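Workshop Notes: Removing Masking Film from Acrylic Sheet

Hanyu Jin, Fabrication Bench, Hovholm

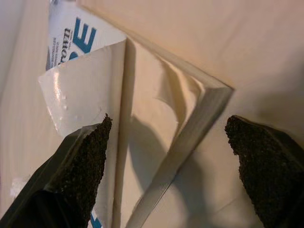

Most of the rejected panels in the March batch were rejected for surface marks, and most of those marks were made after cutting, during unmasking and the wiping that followed. The procedure for clear sheet has therefore been rewritten. It replaces the half page that used to hang by the saw.

Leave the film on for as long as the work allows. Sawing, drilling and edge polishing are all done with both faces masked. The exceptions are line bending and solvent bonding. For bending, strip the film from both sides of the bend line before the heater is switched on. For bonding, strip back past the joint on each part and leave the remainder in place until the joint has set.

Work surface. Lay a clean, soft cloth over the bench and shake it out between panels. Swarf from the saw is the usual source of fine scratches on the lower face, and it holds well in a cloth that has been used all week. Do not use the blue paper towel.

Starting the peel. Begin at a corner. Push the film inward with the side of a thumb until it ripples and lets go of the face, then lift. Blades are not permitted for this step. If the corner will not start, a plastic scraper held nearly flat is acceptable. On pieces with a polished edge, check first that the film has not been softened onto the corner by the flame; if it has, start from a different one.

Pulling. Fold the film back over itself at a low angle and draw it across the sheet in one slow, continuous movement. A steep pull stretches the film and tends to leave a line of adhesive wherever the hand stops. On larger panels two people should share the pull, one holding the sheet flat. Static builds up as the film comes away, so keep the uncovered face clear of the dust extraction outlet.

Printed film. Where one face carries printed masking and the other plain, peel the plain side first and keep the printed side on through storage. Copy the grade and thickness onto the job card before the printed film goes in the bin. Job 1088 lost its thickness record this way and had to be measured again with calipers.

Residue. Warm water with a little mild dish soap, applied with a microfiber cloth, removes most of it. Isopropyl alcohol may be used on the face only, diluted, and kept away from any flame polished edge, where it can cause crazing. Acetone and window cleaner containing ammonia are not to be used at all.

Old stock. The 27 offcuts on the lower rack came over from the Subramaniam job and have been masked for 3 years. Expect the film to tear. Bring the pieces to room temperature overnight and test one corner before promising a panel to anyone.

Used film goes in the clear sack next to the guillotine, rolled with the sticky side inward. The sack by the door is for offcuts.

The revised sheet is in the Plukwood binder, section 2.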